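Parkgate chapel survey finds earlier floor beneath the nave

Condatthorpe
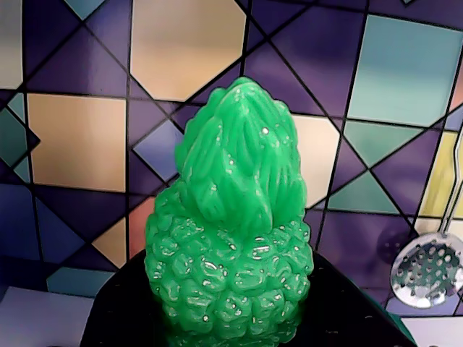
A reader in Gileck wrote to ask whether the older floor means the chapel itself must be redated, and whether the west door was ever the main entrance. The survey report, released in February, answers the second question more firmly than the first.

Surveyors opened 3 test pits inside the disused chapel on Parkgate, at the lower end of the old market street. Two of them reached a layer of lime mortar 14 inches below the present flagstones. The mortar runs under the footing of the north wall, so it was laid before that wall was built. The third pit, near the pulpit, met only rubble fill and was closed the same day.

The report assigns the mortar to an earlier building on the same plot, possibly a meeting room. No datable material was recovered from it. A sample of charcoal has been sent for testing, and until the result is in, the chapel keeps its present listing.

On the entrance, the evidence is clearer. The threshold stone of the west door is worn on its inner edge to a depth of almost 4 centimeters. The south door, used by visitors until the building closed, shows very little wear and is cut through an existing window opening. Its lintel is a reused sill.

The timber gallery was also recorded. Of its 17 turned balusters, most are pine and painted brown over an older green. The stair to the gallery is unsafe and was measured from below.

Jibrin, the firm that carried out the work, recommends a fourth pit outside the west door, where the ground has been raised by later road surfacing. That would require closing one lane of Parkgate. The town has not yet set a date for the work. The chapel remains locked, and the full report can be read at the Condatthorpe library during opening hours.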